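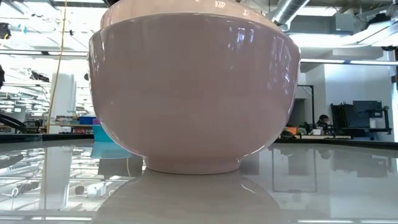
How to move your Flumine save to a new console

Flumine doesn't use the console's own cloud backup for its save files. If you sign in on a new machine and start the game, you get a fresh profile at level one, even if the old console is sitting next to it. The transfer has to be done from inside the game, and you need a Zomlow account to do it.

Before you start

Update the game on both consoles. The transfer menu is hidden on older versions. You will also need 300 MB free on the new console, on top of the game itself.

If you are in a clan, stay in it. Clan membership is tied to the Zomlow account and comes across with everything else. Open matches don't, so finish any ranked set first or it will be scored as a loss.

On the old console

1. From the main menu, go to Options, then Account, then Link Zomlow Account. Sign in or make a new one.

2. Go back one screen and pick Move Save Data.

3. Choose the profile you want. You can only send one at a time.

4. Write down the code that comes up. It is good for 30 minutes. If it runs out, repeat step 2 and you'll get another.

The old profile is locked as soon as the code is made. You can unlock it from the same menu as long as the code hasn't been used.

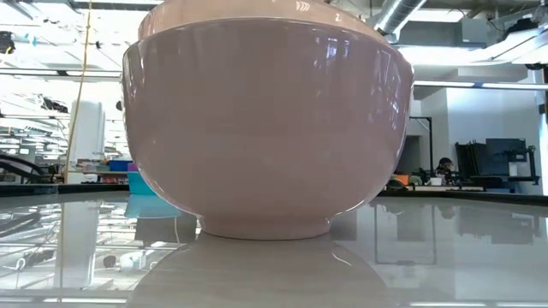 On the new console

5. Start the game and skip the intro, but don't create a profile. If you already made one, delete it first - the game will not merge the two.

6. Link the same Zomlow account, choose Receive Save Data and enter the code.

7. Leave the game open until the menu reloads. A big save with lots of replays can take some 60 seconds, and the progress bar tends to stop near the end for a while.

What comes across

Your level, unlocked weapons, loadouts, match history and coins all move. The coin limit is 3,000 per transfer, so spend anything over that on the old console first. Button layouts and screen settings stay behind and need to be set again.

The Plulis map pack and the Ginting costume set are store purchases, so download them from the console store under the account that bought them. Loadouts that use Ginting items will show blank slots until the download is done.

If the code is rejected

Check for a zero typed as the letter O. Then check the region in the Account menu on both machines, as a code made in one region won't work in another. After five wrong tries, the menu locks until the next day and you'll need a new code.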